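The number on the Grorport plaque

05/02/2025

My grandmother arrived in Grorport by boat as a girl of nine, during the war, with a coat that was too big and an aunt who wasn't her aunt. That much I believe. She told it the same way every time, without much feeling, usually while doing something else with her hands. I have never found a reason to doubt her.

The plaque is another matter. It went up on the harbor wall in 2000 and it says that 181 refugees came ashore there in July "and were welcomed into every home." I've walked past it more times than I can remember, and it wasn't until last year that I stopped and wondered who had done the welcoming, and who had done the math.

So I went looking. I'm not a historian and I don't want to be mistaken for one. I had a library card, some vacation days, and a bad mood.

Where the number comes from

The passenger list is in the county record office at Riromley. It's a carbon copy, hard to read in places, and it has 106 names on it. My grandmother is there, with her age wrong by a year and the woman she traveled with listed as her mother. No other list turned up for that month. The desk staff were patient and let me look twice.

A list of 106 doesn't prove that only 106 people came. Babies were sometimes left off. People got on boats without papers, which was rather the point of getting on the boat. A second sheet could have been lost. But if you're going to cast a bigger number in bronze, you'd think somebody would have kept a note of how they got there.

I wrote to Rodrigues, the firm that made the plaque and still does most of the signs along that stretch of coast. They were nice about it. They had the order form, and the wording on the form matches the plaque, and that is the end of what they know. The oldest mention I can find is an anniversary booklet, which gives 181 with no source. Everything later repeats the booklet. A number that's been copied five times looks like it has five sources, and that's a thing I wish more local websites would think about.

"Every home"

This part bothers me more than the number does. My grandmother spent her first weeks in a net loft above a warehouse with four other families. Then a church hall. She was placed in a house eventually, and she was fed there and sent to school, and the lady of the house made her eat in the kitchen after the others were done. She didn't say this bitterly. She'd say it was a warm kitchen.

Some people in Grorport were very good to the new arrivals. A letter in the same box at Riromley asks for extra blankets and is signed by half a street. Two folders down, another one asks the council how long "these people" will be staying. Both letters are from the same month. I'd like a plaque with room for both, but I'm told bronze is priced by the letter.

What the recordings have

There are interviews, made on cassette when a fair number of the children were still alive. The collection is called Flornotance – don't ask me why, the leaflet doesn't say – and you can listen to it online now. I went in expecting to be annoyed. Old interviews often have an interviewer who already knows the ending and keeps nudging people toward gratitude.

There is some of that. On one tape the woman is asked three times whether the town was kind, and the third time she sighs and says yes, of course. The typed summary reads "speaks warmly of the town." Play the tape and see if you agree.

Still, I came away trusting the voices more than I'd planned to. They disagree about the weather, the color of the boat, and whether there was soup. They all remember being told to keep quiet on the crossing. I'd have been more suspicious if they had all agreed about the soup.
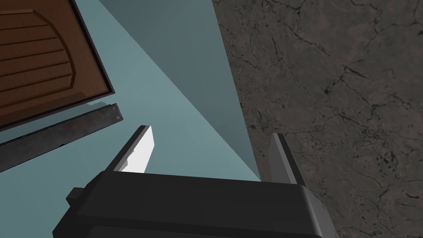
If you want to check my work

The list is in box 4 of the harbor papers at Riromley. Ask for the box and not the microfilm, where the second page is nearly black. Bring pencils. The tapes are free to hear, but skip the summaries until afterward.

I've written to the town asking where 181 came from. The reply thanked me for my interest in local heritage. I've written again, with a copy of the list, and I'll post whatever comes back.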